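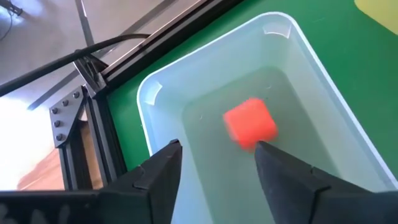 Red cube in a translucent plastic bin.

Grorholm Windcombe Scenic Viewer
Fixed binocular viewer for overlooks, waterfalls, canyon rims and observation decks

Overview
Parts and Options
Installation
Maintenance
Ordering

Overview

The Windcombe is a pedestal-mounted binocular viewer for unattended outdoor use at visitor sites. It turns through a full circle, tilts above and below the horizon, and stays where it is pointed when the visitor lets go. Focus is fixed. Objects past the near focus limit are sharp without adjustment, so there is no focus wheel to jam or to be forced by visitors.

The viewer is sold in free-use and token versions. Both use the same head, yoke and pedestal. A free-use head can be converted later by fitting the timer module behind the lower cover. The head does not have to come off the pedestal for this.

The head is a two-piece aluminum casting with a gasketed joint. The optical unit sits inside as a sealed cartridge, filled with dry nitrogen and aligned at the factory. Collimation is not adjustable in the field. If a cartridge is damaged or fogged inside, it is exchanged as a unit.

Sites close to falling water should order the spray version. It adds a longer hood over the front window, a drip lip above the eyepieces and a second seal on the azimuth bearing. Magnification and field of view are the same as on the standard version. The spray hood does reduce the upward tilt slightly, and this should be checked on the drawing if the viewer will stand at the base of a fall and point up.

Specifications

Type: fixed-focus binocular viewer, roof prism
Head material: cast aluminum, powder coated
Pedestal material: galvanized steel, powder coated
Horizontal travel: continuous, or limited with stop pins
Vertical travel: limited by internal stops, adjustable at installation
Eyepiece spacing: fixed
Front window: replaceable flat glass, coated on both sides
Maximum site elevation: 2000 m (for higher sites, order the vented cartridge)
Timer power: replaceable battery pack
Timer battery life: 3000 cycles at the default setting
Default viewing time per token: 3 minutes
Warranty, head and pedestal: 3 years
Warranty, optical cartridge: 2 years

Battery life is measured at room temperature. Expect fewer cycles in cold weather. The timer keeps its settings when the pack is removed.

Pedestals

Three pedestals are available. The standard pedestal places the eyepieces at standing adult height. The low pedestal is intended for children and for visitors using wheelchairs, and has an offset column that leaves clear space under the head. The twin pedestal carries one head at each height on a shared base plate.

The low and twin pedestals are made for us by Ahmadpour and ship separately from the head. Bolt patterns are the same on all three, so a standard pedestal can be replaced with a low one on existing anchors. The twin needs a larger footing. Local accessibility rules on reach and clear floor space vary and remain the responsibility of the site owner.

Parts and Options

Timer module. Accepts one token size, set at the factory. Viewing time is set with a rotary switch inside the lower cover. Coin versions are made to order; send sample coins with the purchase order.

Stop pins. Limit horizontal travel where the viewer would otherwise point at private houses, hotel windows or the sun. Pins fit into the index ring under the yoke and are not accessible from outside.

Legend plate. Etched stainless plate mounted below the eyepieces, showing the skyline or listing the points of interest. Artwork is supplied by the customer as a line drawing. Shaded drawings and photographs do not etch well and will be returned.

Bearing index. Engraved ring marked in degrees, for use with a legend plate. The ring must be set to north by the installer.

Winter cover. Fabric cover with a locking cable. It is for closed seasons only and should not be left on a viewer that is in service, as trapped moisture will mark the coating around the eyepieces.

Step. Not offered for the Windcombe. Sites that need access for children should use the low or twin pedestal.

Installation

The pedestal bolts to a concrete footing or to a steel deck plate. Timber decks need a spreader plate underneath, and the deck should be stiff enough that footsteps do not shake the view. At the Sistimbridge overlook the viewers were first mounted at midspan on the boardwalk and the image moved whenever a group walked past. They were remounted directly over the piers and the movement stopped. If there is any choice of position, mount over a support.

1. Set the anchors using the paper template packed with the pedestal. Allow the concrete to cure fully.
2. Place the pedestal on the leveling nuts and bring the top flange level in both directions.
3. Tighten the anchor nuts and check level again.
4. Lift the head onto the flange. Two people are required.
5. Fit the yoke bolts finger tight, turn the head through its full travel, then torque to the value on the installation sheet.
6. Set the tilt stops and fit the stop pins, if used.
7. Align the bearing index and lock it.
8. Fill the base plate gap with non-shrink grout, leaving the drain slot open.

Do not drill the head casting to attach signs, chains or donation boxes. Any hole in the casting voids the warranty on the cartridge.

Maintenance

Clean the eyepieces and the front window with water first, to float off grit, then with lens cleaner and a soft cloth. At waterfalls with hard water, mineral spots will form on the front window and should be removed weekly. Once they have etched the glass, replace the window. It is held by a retaining ring and can be changed without opening the cartridge.

Grease the azimuth bearing once a season through the fitting under the yoke. Use the grease supplied or an equivalent marine grade. Check the friction setting at the same time. The head should turn with one hand and should not drift in wind.

Ordering

State the version (standard or spray), the pedestal, free-use or token, site elevation, and coating color. Stock colors are dark green, gray and black. Other colors add to the lead time.

Orders for spring opening should reach us by December. Replacement windows, bearing grease and battery packs ship from stock. Exchange cartridges are sent out first and the old unit is returned in the same case.

Site drawings and questions on stop pins or legend plates go to Ghazal Hassanpour, Grorholm technical sales. Drawings received by noon on Friday are reviewed the following week.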